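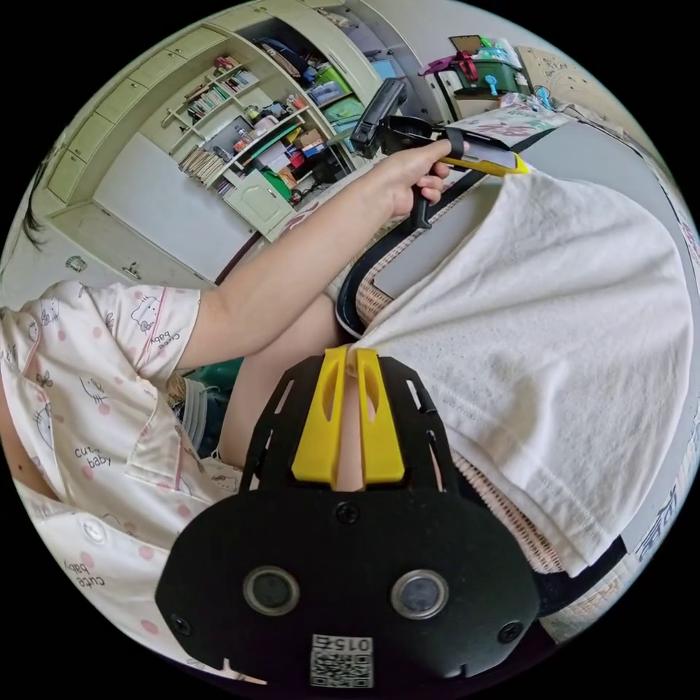
ok so I finally gave up the car for my commute into Drandville and I have thoughts (thread)

First up, the 13 bus. Love it! It goes every 17 minutes in the morning, the driver waves, and I get a seat as far as the Norkel stop, where everybody and their stroller gets on.

The park and ride at Norkel is full by 7 though. Full full. In March you could still roll up at 7:30 and find a spot by the fence.

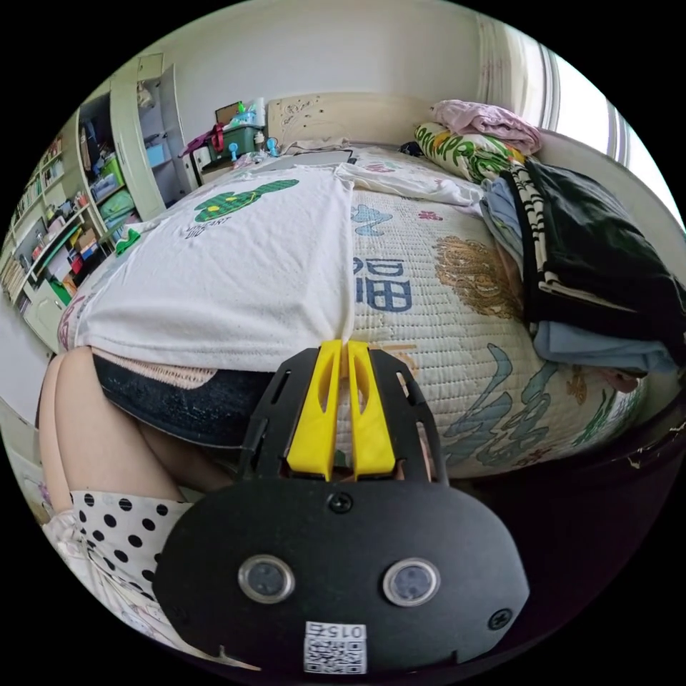
Denim shorts on the bed

Anyway, the transfer. You get four minutes at Jastalmont to cross the road and catch the 55, and the walk signal takes forever. I've missed it twice this week (and yes I ran)

My sister-in-law bikes it along the Görtz path and beats me by a mile. She says the new pavement is super smooth until the bridge, then it's gravel and bad words.

Does anyone know if the monthly pass works on the late bus too? The app says yes, the sign at the stop says no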